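I voted early in the May primary and it took me most of a morning, so I'm writing down how it went while I still remember it. A few readers asked last time what I thought about the county council race, and I never answered. This is partly an answer.

For anyone who doesn't live here, Nillatgate is a small place. The last council seat was decided by 982 votes to 1,118, and the person who lost took nine days to say so. Nine days isn't a long time in a court calendar, but it is a long time when the budget has to be passed and the incoming member can't get a key to the building or a look at the books. The clerk's office kept telling people that nothing could move until the result was certified. The losing campaign kept telling people that the certification was the problem. Both sides sent out mailers. I still have two of them in a drawer.

I voted for the man who lost, by the way. I liked what he said about the bus route and I still think he was right about it. But I went to the count, I sat in one of the folding chairs along the wall, and I watched the batches being checked. The numbers on the sheet at the end matched the numbers they read out. When he finally put out a statement it was four sentences long and one of them was about his opponent's donors. I stopped giving to his campaign after that.

My neighbor Jinfeng Shen disagrees with me on this. We talked about it over the fence for close to an hour. Her view is that a candidate has a right to look at every ballot before saying anything, and that people who push for a quick concession are usually the people who won. I told her I had no problem with a recount. State law allows one and he could have asked for it on the first day. He didn't ask. He gave interviews instead – three that I heard, all on the same morning radio show.
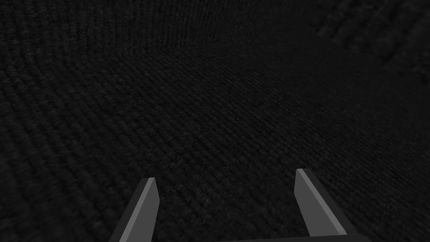 Concessions aren't required by any law I could find, and I spent an evening looking. The winner takes office with or without one. What the concession does is tell the people who worked for the losing side that they can stop, and it tells the county staff they can start answering the new member's calls. Up close, a handover is a lot of small dull jobs linked together like the rows of loops in a dark knit, and most of us only ever see it from far enough away that it looks like one plain surface. The road contract is in there, and so is the library lease, and the list of who has which passwords. When the new member finally got in, she had 10 days before the first budget vote. She missed a deadline on the drainage money for Dong Road and got blamed for it, which I thought was unfair then and still do.

This year the same seat is open again and there are two people in my party's primary. I went to the forum at the old Jullico warehouse, where the sound was bad and the moderator let everybody run over time. I asked both of them whether they would accept the certified result. One said yes. The other said he would accept a fair result. I asked him what he would do if he thought it was unfair, and he said he would have to see what happened. The moderator moved on to parking.

I voted for the one who said yes. I don't agree with her on the sales tax, and she was vague about the bus route, so it wasn't an easy choice. Her opponent has better answers on most of the things I care about. I just don't want to go through another nine days of that, and I don't want the clerk's staff to go through it either. Two of them quit after the last one.

The voting itself was fine. The line went out the door and past the Filto coffee window, and the machine at the first table jammed once while I was there. A poll worker fixed it and logged it in a binder. I asked to see the log and she turned it around so I could read it.

Comments are open, but I'll be slow to approve them this week. If you want to talk about the bus route, please put it under the older post so it all stays in one place.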